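Kalldale Reader — Set-up Guide
Section 4: The front page, exchange rates and article sharing

4.1 Before you start

You need an editor account and the site key from your welcome letter. The steps apply to Kalldale version 990 and later. Last revised March 28, 2023 by Vojtěch Kollár.

4.2 Adding the rates strip

1. Open Layout, then Header.
2. Choose Add strip and pick Rates.
3. Tick the currencies you want. Gold and share indices are listed under Other.
4. Set the decimal mark. The strip does not take this from the site language.
5. Press Save, then Publish header.

Note: Rates come through the Keltine feed. If the feed stops, the strip keeps the last figures it received and shows them in grey.

Caution: Do not place two rates strips on the same page. The second will stay blank and the page will load slowly.

4.3 Headlines and teasers

Each item on the front page has a headline, a teaser and a link. Headlines may be up to 80 characters long, counting spaces. Teasers may be up to 464 characters; anything longer is cut at the last full word and three dots are added.

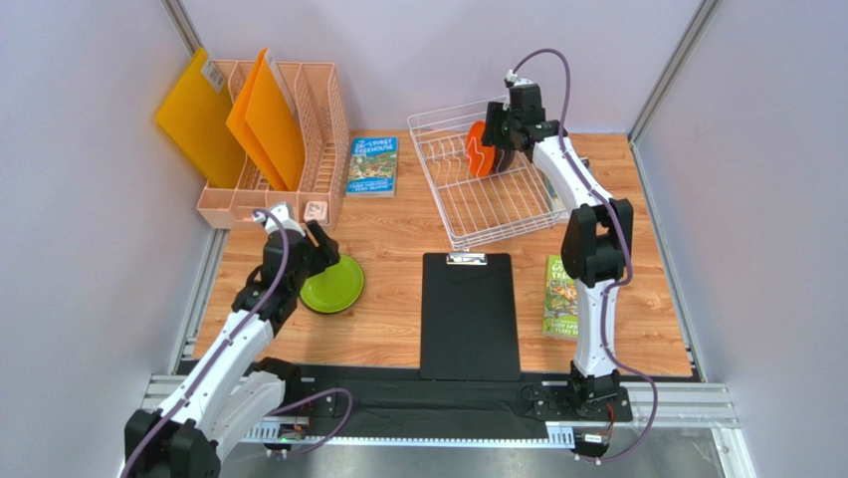 To write a separate teaser, open the article, go to Front page text and clear the box marked Use first paragraph. The text you enter is kept even if the article is later rewritten — check it after any correction.

4.4 Share and print links

1. Open Layout, then Article.
2. Switch on Comment, Print and Share as required.
3. Drag the links into the order you want.
4. Open a published article in a private window and try each link.

Note: The Print link uses the Bresex print layout. Adverts and the rates strip are left out.

4.5 Moving old articles

The import tool accepts up to 1,945 articles in one batch. Split larger archives by year, starting with January of the oldest one. Links between articles are repaired after the final batch.

Caution: Comments are not imported unless Keep comments is ticked before the first batch. It cannot be switched on later.

For sites using the Sýkora theme, see Section 7 before changing the header.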